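How many examples before a two-arm setup learns to put things in a basket?
Posted in Help > Automation, June

The seller says 157 will do. We have 376 and it still misses. Do I record more, or have I been sold a fairy tale?

Skesolley

Fairy tale, mostly. Check how many of yours are the same run over again. If the basket never moves, you have taught it one spot on the table. Shift it by a hand's width and see what happens.
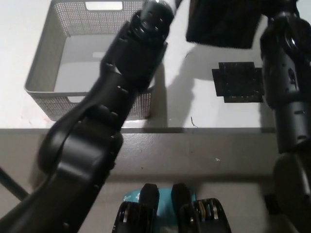 Kettani disagrees: moving the basket too early only muddies things, and the bad takes should go first. Fair enough, but who decides which are bad? I binned 8 of mine and later wanted 2 back.

Lalau

just record more, worked for me

Gallon

Worked how, though? Tested on a layout it hadn't seen, or the one you trained on?

Skesolley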